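節水型便器への交換後、タンク式で排水音と流れ残りが出る件

1: Magbanua_4F
集合住宅の4階、築年不詳の物件です。11月に便器を旧型からタンク式の節水型に交換しました。交換後、以下の症状が出ています。
・大洗浄でも紙が残ることがある
・洗浄の終わりに、隣の洗面所の排水口からゴボッと音がする
・封水の高さは交換前の便器より低く見える
施工店の回答は「初期なじみの範囲」。この説明で納得してよいものか、意見をください。

2: estrella_a
なじみという現象は便器にはない。陶器だから。
音が洗面側で出るなら、横枝管の通気不足で洗面のトラップが引かれている。便器本体は後回しでよい。

3: groswood管理
>>2
通気と決めるのは早い。旧型から節水型に替えると1回の水量が減るので、横引きの勾配が緩い配管では搬送距離が足りなくなる。紙が残るという症状はこちらで説明がつく。
床排水か壁排水か、竪管までの横引き長さ、リモデル用アジャスターの有無を書いてください。

4: Magbanua_4F
>>3
床排水です。アジャスターあり。横引きは図面がなく不明ですが、竪管のあるPSは廊下を挟んだ反対側です。

5: jullura
アジャスターありなら、まず接続部の芯ずれを疑う。無理に寄せて固定すると内部で段差ができ、そこに紙が掛かる。
以前Stukariの現場で同じ症状を見たが、原因は接続ゴムの噛み込みだった。便器を外せば目視で判断できる。

6: estrella_a
>>5
芯ずれで洗面側から音は出ない。症状を二つに分けて考えるべき。

7: jullura
>>6
部分的に詰まれば管内は満流になりやすく、空気の逃げ場がなくなる。音は出る。分ける必要はない。

8: estrella_a
>>7
満流になるほど詰まっているなら、便器側の水位も上がるはず。1の症状に水位上昇は書かれていない。

9: Magbanua_4F
水位が上がったことはありません。流れ自体は速いです。

10: kassab
配管の前にタンク側の確認を。止水栓を絞りすぎていないか、浮球の設定水位が標準線に届いているか。線より低ければ、洗浄水量はその分だけ不足する。
手順
ふたを真上に持ち上げて外す。手洗い付きの場合は給水ホースの接続を先に確認。
水位と標準線の差を測る。
大洗浄後、満水までの秒数を測る。
便器側の封水の高さに印をつけ、洗浄直後と一晩後で比べる。

11: groswood管理
>>10
同意。あと、ふたの上に物を置いている家は点検が面倒になって後回しにしがち。手洗いなしの平らなふただと、うちの物件でもたいてい物置きになっている。 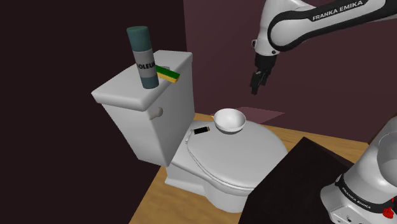 図:平らなタンクふたの上にスプレー缶とスポンジを置いた状態(CG)

12: kassab
>>11
点検前にスプレー缶は下ろすこと。ふたは陶器製なら縁が欠けやすいので、外したらタオルの上に平置き。

13: Magbanua_4F
測りました。水位は標準線より2cm低い。満水まで166秒。封水は洗浄直後と翌朝で差なしです。

14: kassab
水位が低いのは確定。満水までの時間は給水圧にもよるので、それだけでは判断材料にならない。浮球を標準線に合わせて再測定。翌朝も差がないなら、便器からの漏れや蒸発は考えなくてよい。

15: Magbanua_4F
調整ねじで標準線に合わせました。紙の残りは昨日から出ていません。洗面の音は変わらず。

16: estrella_a
やはり別の問題だったことになる。洗面のトラップ封水を確認。音の後に水面が下がっていれば誘導サイホン。共用の通気に関わるなら管理組合の案件で、専有部の施工店に言っても進まない。

17: jullura
1日で紙が残らなかっただけでは芯ずれの否定にならない。様子見は最低でも2週間。再発したら便器を外して接続部を見せてもらうこと。

18: Magbanua_4F
洗面側は今夜、Sトラップの水面を見てみます。管理会社には音の件だけ先に連絡しました。

19: groswood管理
管理会社へは、上下階でも同じ音が出ているか聞いてもらうと話が早い。竪管側の問題なら他の住戸からも苦情が来ているはず。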